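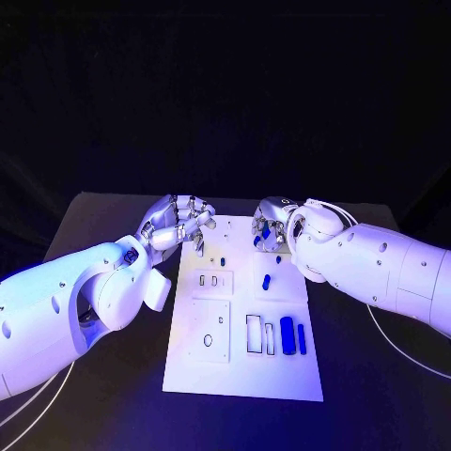
Moving a whole office worth of people to shared desks – how did yours go?

Posted by njoroge_b

We are 28 people on two floors and the lease on the upper floor ends in July. The plan from above is that we all go onto the lower floor, with 18 desks, and book them by the day. I have been asked to write the rules. I have never worked this way myself, so I would like to hear from people who have, good or bad.

What I have so far:
Book by four in the afternoon the day before.
Clear the desk when you leave.
No booking the same desk more than three days running.

We would use Brirex for the bookings as we already pay for it.

Njoroge Barasa

Reply by ostrowski_d

We did this two years ago at the Horkby office. Drop the three day rule. It was in ours as well and all it did was annoy people. Those who wanted the window got up early and booked it anyway, then swapped with a friend on the fourth day.

Lockers matter more than any rule about desks. If people have nowhere to put a keyboard and a pair of shoes they will leave them on the desk, and then it's their desk.

Reply by daehan_pyo

Disagree about the three day rule. Without it you have fixed desks for the keen ones and leftovers for everyone else. We had one man in the same corner for a year. He had a plant there.

Agree on lockers. Get the deep ones. Ours don't take a rucksack with a laptop in it.

Reply by ostrowski_d

And what harm did the man in the corner do? If he is in every day he may as well have a desk. The people who come in twice a month don't care where they sit.

Reply by daehan_pyo

They did care, which is why we brought the rule in. Three of them stopped coming because the only free places were next to the printer.

Reply by nikola_n

Can I ask what the 18 desks are like? If they are all the same size and all have a screen, fine. We have a mix, and the ones without a screen are never booked. So on paper we have enough places and in practice we are short.

Also check who needs to sit together. Our accounts team have paper files and can't work spread over a floor. They were given fixed desks in the end – there was some grumbling for a month and then it stopped.

Reply by njoroge_b

They are all the same width, but only 16 have a screen at the moment. I will ask for two more. Accounts is a fair point, ours are the same. Files everywhere.

Does anybody have a view on the colour of the desks? I have been sent two quotes from Faltico, one for white tops and one for dark grey. Same price.

Reply by jarek_kolo

Dark. We had white ones and every mug leaves a ring, and with shared desks no one feels it is their ring to wipe. There is also the glare if you sit under strip lights.

Reply by ostrowski_d

White for me. Dark tops show dust and crumbs by lunchtime and you'll get complaints about the cleaners. Ours were changed from dark to white and the complaints went down.

Reply by jarek_kolo

Depends on your lights then. Pale things do stand out on a dark top, I'll give you that, crumbs included. But I would still take crumbs over glare. 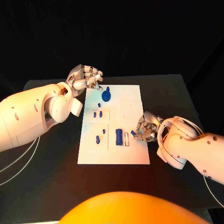 White on a dark table top

Matt finish is the part to insist on, whichever colour. A shiny dark top is as bad as a white one.

Reply by nikola_n

Ask Faltico for a sample piece and leave it in the kitchen for a week. We did that with Troncoso before we ordered and ended up with neither of the two we had been arguing over.

Reply by njoroge_b

Good idea, I have asked for samples of both in matt.

I have changed the rules a bit. Booking closes at five now. Accounts get fixed desks. The three day rule stays in for the first three months and then we look at it again. Damian, I know you won't like that.

Reply by ostrowski_d

I don't, but three months is fair. Put the end date in writing or it will still be there in ten years.

Reply by daehan_pyo

What are you doing about phone calls? You have not mentioned rooms at all. We have 17 regulars on our floor and two small rooms, and there is a queue most mornings.

Reply by njoroge_b

One room, seats four. I'll take that back to them before I go any further with the desks.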